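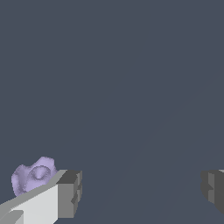

CHAPTER 4
Choosing a Simulation Kit for Grasping Work

What this chapter covers
How a packaged grasping simulator is put together
What to read for in a vendor's feature list
Camera views and what each is good for
The trial lesson, run on the Brukero kit
Terms, support and renewal

4.1 Why a packaged kit

By the end of Chapter 3 you had written a short program that moved a simulated arm from one pose to another. You set up the arm model, the lighting and the time step yourself. That is good practice, but it takes a long time, and most people who need to test a grasp don't want to spend a week getting there. They buy or license a kit.

A grasping kit is a bundle. It normally contains an arm model with a two-finger gripper, a library of objects to pick up, a physics engine with the contact settings already chosen, and a set of lessons or test tasks. Some kits add a scoring tool. A few come with a service contract under which the vendor will scan your own parts and add them to the library.

This chapter works through one such kit, Brukero, in some detail. Two others, Hunier and Debnath, are used for comparison where they differ. All three were run on the same desktop computer in the teaching lab at Mundholm, and the remarks on setup and speed apply to that machine. Your results will depend on your own hardware.

4.2 What is in the box

Brukero is sold by download. The basic license covers 2 seats and includes a library of 39 objects. The objects are grouped by shape: boxes and cylinders first, then handled items, then a group the manual calls irregular solids. The last group is the one worth paying for. Any free simulator will let you pick up a cube. An object with lobes, folds and a hollow in one face is harder, since two flat fingertips may find very little surface to press against.

The arm model has smooth white covers and a gripper mounted crosswise at the wrist. You can't change the covers, but the gripper can be swapped for any model in the standard description format from Section 2.6. We tried this with our own gripper file and it loaded after one correction to the joint limits.

By default a task opens against a plain gray background with no table or room drawn. Some buyers find this bare. It keeps the drawing load low, and it makes it easy to see where the fingertips are in relation to the object. A furnished room is offered as a paid add-on. We did not test it.

4.3 Camera views

Brukero supplies a hand view and a set of outside views. The hand view looks past the fingers and shows very little of the arm. It is the view to use for small corrections near the object, and it shows plainly when the object lies to one side of a finger instead of in the gap. Beginners often close the gripper too early, and this view is where they find out.

The outside views show how the arm is bent and how the hand is tilted. They are less useful for judging the gap between the fingertips. In some poses the hand body hides the fingers almost completely, and you have to move to a second view before you can say whether there is contact.

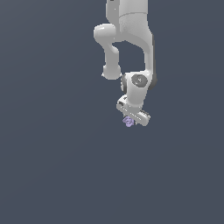

Figure 4.1 Outside view of the arm in the Brukero trial lesson, with the lavender object just beneath one end of the gripper.

Look at the lower end of the hand in Figure 4.1. The object is directly under the gripper, but from this angle alone you can't tell a firm grip from a near miss. When you evaluate a kit, check that you can switch views while the task is paused. Brukero and Hunier both allow this. Debnath makes you stop the task, change the view and start again, and we found that slow in class.

4.4 The trial lesson

The trial lesson is free and needs no license key. It uses one object from the irregular group. The steps below are the ones we give to students, with a few changes from the vendor's wording.

1. Start the kit and open the trial lesson. The first launch took around 4 minutes on our machine. Later launches are quicker.

2. Choose the hand view. Open the gripper to its full width.

3. Move the hand in small steps until the object is between the fingers. If it sits outside one finger, raise the hand before moving sideways. Dragging a finger across the object will push it away.

4. Pause and check the pose from an outside view. Note the tilt of the hand. A tilted hand puts one fingertip lower than the other, and the lower one will usually touch first.

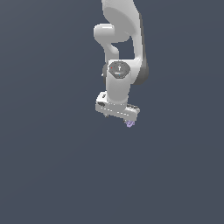
5. Return to the hand view and close the gripper at the slowest setting. Watch the contact readout in the side panel, and stop when both fingers report contact.

6. Raise the hand a short distance and hold. If the object slips, write down which finger lost contact first before you reset.

7. Save the log. You will need it for Exercise 4.2.

Allow one full lab period. The trial can be repeated as often as you like, but each saved log replaces the last one unless you rename it.

4.5 Reading the feature list

Vendors describe their kits in similar words, and the words don't always mean the same thing. "Real-time" may refer to the drawing only, with the contact calculation running behind it. "Scanned objects" may mean that the outer surface was scanned and then simplified, so that a dent you can see is missing from the shape the physics engine uses. Ask for the collision shape of at least one irregular object and compare it with the drawn shape. Brukero lets you display both. With Hunier we had to write to support for the files, which arrived two days later.

Ashraful Weerasinghe, who runs the Mundholm lab, asks vendors for the default friction value and the reason for it. A high default makes every grasp look good. Brukero prints its value in the manual, and you can change it for each object.

4.6 License and support

The Brukero license runs for 180 days from activation. It doesn't pause over a break, so a class that ends before July should not activate early. Support is by email. Prices quoted to us were valid on 15th March and should be checked again before you order.

Hunier is licensed per computer and Debnath per user. For a shared lab the first is simpler. For students working at home on their own machines, the second will probably cost less, but count your users with care: Debnath does not let you move a license from one person to another during the term.

4.7 Contact settings

Every kit in this chapter lets you change how contact is calculated. Before changing anything, save a copy of the default settings file. The three settings to understand first are friction, contact stiffness and time step. We take them in that order, beginning with friction, using the log you saved in step 7.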